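Drerkik Community Help > Premises and Equipment > Floors

Epoxy floor gone dull and slippery along the wash-up route

Posted by Lakshmi Murthy
February 2023

We have a two-part epoxy floor in a small production unit, laid over a power-floated slab. It was put down 19 months ago and was fine for the first year. Since the autumn there has been a greyish film along the route between the wash-up area and the shelving. It looks matt when dry and is noticeably slippery when damp. The rest of the floor still has its shine.

Cleaning is done at the end of each shift with a flat mop and a neutral cleaner called Callis, diluted by eye in the bucket. No machine scrubber. Used plates and small parts travel along that route in plastic crates, and the crates are sometimes put down on the floor while wet. 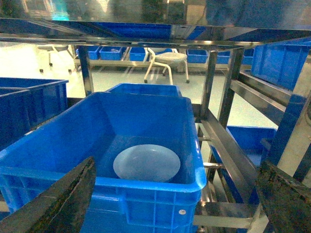

The installer has looked at it and says the coating has worn out and needs a fresh topcoat over the full area, with two days of closure. I am not convinced, as the film comes off with a fingernail in places and there is good gloss underneath. I would like to know whether it can be stripped without harming the epoxy, and whether the painted line markings will survive it. I would also like a test that tells residue from wear before I pay for anything.

Wenjie Gu

Sounds like soap. We had it. Hot water and a stiff brush, job done.

Ashraful Begum

If a fingernail lifts it, it is a deposit. Worn epoxy does not peel back to gloss. It goes evenly matt with fine scratches, and the scratches run in the direction of traffic.

The test is simple. Mark out a square with masking tape, half on the film and half on sound floor. Wet it with plain warm water, leave it for 12 minutes, then scrub by hand with a white pad and wipe up with a white cloth. Detergent residue will foam slightly and the cloth will come up grey. Rinse, let it dry fully, and compare the two halves under a torch held low to the floor. If they match, the coating is intact. If the treated half is clean but still dull, you have wear under the film and the installer is at least partly right.

Should plain water not shift it, repeat with a mild alkaline cleaner at the weakest dilution on the label. Do not start with the strong one. Some epoxies take a permanent bloom from strong alkali, mostly those that were not fully cured when they went into use, and your installer should be able to give you the chemical resistance table for the product. Hard water scale is the other candidate. It will not respond to either of the above, but it will respond to a weak citric acid solution. Never put the acid down before the alkaline cleaner has been rinsed off.

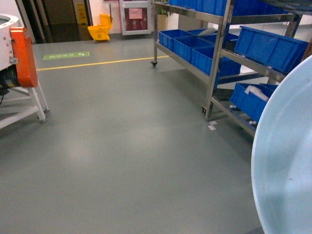
For the full clean, work in strips no wider than you can keep wet. Scrub, pick up the dirty water with a wet vacuum, rinse with clean water and pick that up as well. The second pick-up is the part most often skipped, and skipping it leaves you with the same film in a month. A white or red pad is safe. Green and black pads will scratch the topcoat.

Line markings depend on what they are. Two-part line paint will take this without trouble. Single-pack paint may soften at the edges, so test a short length out of the way first. Adhesive markers should not be soaked, as water gets under the corners — work up to them with a damp cloth and stop.

After that, measure the cleaner. Dosing by eye nearly always means overdosing, and a neutral product leaves as much residue as any other if there is too much of it. Change the mop water more often than seems necessary. A rack or trolley for the wet crates would also help.

Lakshmi Murthy

Thank you. I did the tape test this morning. Grey cloth, a little foam, and the two halves look the same under the torch. I have asked the installer for the resistance table and put the topcoat on hold.

Jiahui Xia

Agree with most of Ashraful's reply, with one correction. Matching gloss does not tell you the slip resistance is back. Smooth epoxy without aggregate can be slippery in the wet even when perfectly clean, and yours may always have been. Have a pendulum test done after stripping, in wet conditions, on the route itself. A reading of 36 or more is normally treated as low slip risk. Ours came out at 38 after a proper clean, on a lightly textured finish. If yours is well under, a topcoat with fine aggregate on that strip alone is worth pricing, and it need not cover the full area.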